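창고 한쪽에 로봇이 들어온 지 한 달, 트레레티 반품센터 사람들은 어떻게 지내나

4월에 트레레티(Treletti) 반품센터에 다녀왔어요. 푸스톤(Puston) 외곽 산업단지 안쪽에 있는 곳인데, 버스 정류장에서 내려서 꽤 걸어야 합니다. 저는 길을 한 번 잘못 들어서 옆 건물 타이어 창고까지 구경하고 왔네요. 아무튼 이 반품센터가 요즘 동네에서 좀 화제예요. 사람 손으로만 하던 반품 분류에 로봇 팔을 들였거든요!

반품센터라고 하면 감이 잘 안 오실 수도 있는데, 온라인으로 샀다가 돌려보낸 물건이 전부 모이는 곳이라고 보시면 됩니다. 장난감, 주방용품, 청소용품, 공구, 뭐에 쓰는지 모르겠는 부품까지 종류를 안 가려요. 상자를 열기 전까지는 뭐가 나올지 아무도 모르고, 상자에 적힌 품목과 안에 든 물건이 다른 일도 흔하대요. 제가 간 날 이곳 하루 처리량이 3326개였습니다. 벽에 걸린 화면에 숫자가 계속 올라가는데, 퇴근 무렵에 거기서 멈췄어요. 그중에 로봇이 집어서 옮긴 게 644개. 나머지는 여전히 사람 손을 거쳤고요.

솔직히 저는 더 많을 줄 알았어요. 그런데 현장 분들은 이 숫자에 꽤 만족하는 눈치더라고요. 로봇이 처음 가동되던 주에는 오전 내내 멈췄다 섰다 하느라 다들 그 옆에 붙어 있어야 했답니다. 커피 마시러 갈 틈도 없었다고요.

안내는 분류 라인 조장인 야드비가 브조조프스카(Jadwiga Brzozowska) 씨가 해 주셨어요. 여기서 일한 지는 22년. 상자를 손에 들면 무게만으로 안에 뭐가 빠졌는지 대충 안다는 분입니다. 제가 "로봇 들어온다고 했을 때 어떠셨어요?" 하고 물었더니 한참 웃으시더니 이러시더라고요.

"처음엔 화가 났죠. 회의실에 불러 놓고 발표 자료를 보여 주는데, 그림 속 작업장에 사람이 한 명도 없는 거예요. 그럼 나는 어디 있냐고 손 들고 물어봤어요."

그 질문 때문인지는 몰라도 회사는 이후에 인원 감축은 없다고 문서로 약속했습니다. 분류 라인에서 일하는 30명 모두 그대로 남았고, 대신 하는 일이 조금씩 바뀌었어요. 예전에는 여럿이 나란히 서서 통에 손을 넣고 물건을 하나씩 꺼냈다면, 지금은 일부가 로봇 구역을 맡아서 통을 갈아 주고, 로봇이 못 집은 물건을 따로 빼고, 어떤 물건에서 자꾸 실패하는지를 기록합니다. 허리를 숙이는 횟수가 확 줄었다는 얘기는 제가 만난 분들이 거의 다 하셨어요. 통 바닥까지 손을 뻗는 자세가 제일 힘들었다고 하더라고요.

그래서 저도 로봇 구역 앞에 한참 서 있었습니다. 생각보다 덩치가 커요. 팔 하나가 통 위로 쑥 들어오는데 케이블까지 주렁주렁 감고 있어서, 저한테는 공장 기계보다 무슨 커다란 동물 같아 보였달까요. 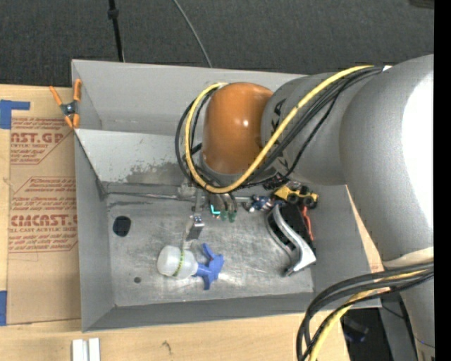
로봇 팔 끝의 집게가 금속 통 안에 누운 분무기 바로 위까지 내려와 있다. 오른쪽 벽에는 노란 장난감 차를 비롯한 물건들이 몰려 있다.

이 작업이 보기보다 까다롭대요. 분무기 같은 건 몸통은 매끈하고 머리 쪽은 울퉁불퉁해서 어디를 잡느냐에 따라 결과가 달라진답니다. 사람은 그냥 집으면 되는데 말이죠. 더 골치 아픈 건 구석에 몰린 물건들이에요. 벽에 바짝 붙어 있으면 집게가 들어갈 자리가 없고, 여러 개가 서로 걸려 있으면 하나를 들 때 옆엣것까지 딸려 올라옵니다. 야드비가 씨 말로는 이럴 때 사람이 통을 한 번 흔들어 주는 게 제일 빠르다고 해요. 설비를 맡은 회사 베드나레크(Bednarek)의 기사님은 그 말을 듣고 좀 머쓱해하시더라고요. 흔들어 주는 동작을 로봇에게 시키는 방법도 고민 중이라고 하셨습니다.

바뀐 게 또 하나 있는데요, 바로 대화예요. 예전엔 마주 서서 일하니까 손은 바빠도 입은 쉴 새가 없었대요. 누구네 아들이 취직했고, 어느 빵집이 문을 닫았고, 그런 얘기들. 로봇 구역은 한 사람씩 교대로 보기 때문에 그 시간이 길게 느껴진다고 합니다. 한 직원분은 허리는 편해졌는데 심심해 죽겠다고 하셨어요. 그래서 지난주부터는 교대 간격을 줄였고, 라디오도 하나 갖다 놨답니다. 채널 때문에 벌써 한 번 다퉜다고는 하지만요.

교육도 빼놓을 수 없겠네요. 로봇 구역에 들어가려면 티다노(Tidano)라는 교육 과정을 마쳐야 합니다. 안전 정지 방법, 통 교체 순서, 기록 화면 쓰는 법 같은 걸 배우는데, 처음엔 교재가 전부 엔지니어 말투로 쓰여 있어서 원성이 자자했대요. 야드비가 씨가 동료들과 저녁에 남아서 쉬운 말로 고쳐 썼고, 지금은 그 버전을 정식 교재로 씁니다. 저도 슬쩍 넘겨 봤는데 "멈추면 일단 손 넣지 말고 버튼부터"라는 문장이 첫 장에 큼직하게 적혀 있었어요. 딱 이해되죠?

물론 다들 좋아하기만 하는 건 아닙니다. 수당 문제가 아직 남아 있어요. 기록 업무가 늘었으니 직무 등급을 다시 매겨 달라는 요구가 나왔고, 회사는 여름 전에 답을 주겠다고 했습니다. 인원 감축이 없다는 약속도 언제까지 유효한지는 문서에 안 적혀 있대요. 이 부분은 야드비가 씨도 표정이 달라지시더라고요.

"지금은 기계가 우리한테 물어보면서 배우는 단계잖아요. 다 배우고 나면 그때는 어떻게 되는 건지, 그걸 종이에 써 달라는 거예요."

회사 쪽에도 물어봤는데, 현재로서는 두 번째 로봇을 들일 계획이 정해지지 않았고 가을까지 지켜본 뒤에 결정하겠다는 답을 받았습니다. 그 결정에 현장 직원 대표가 참여하느냐는 질문에는 검토 중이라고만 했어요. 이건 답이 나오는 대로 다시 전해 드릴게요.

나오는 길에 휴게실에 잠깐 들렀는데, 로봇 이름 짓기 투표용지가 냉장고에 붙어 있더라고요. 후보가 꽤 많았는데 대부분 전직 반장님 이름이라고 합니다. 저도 한 표 넣고 왔어요. 투표는 이달 말까지랍니다.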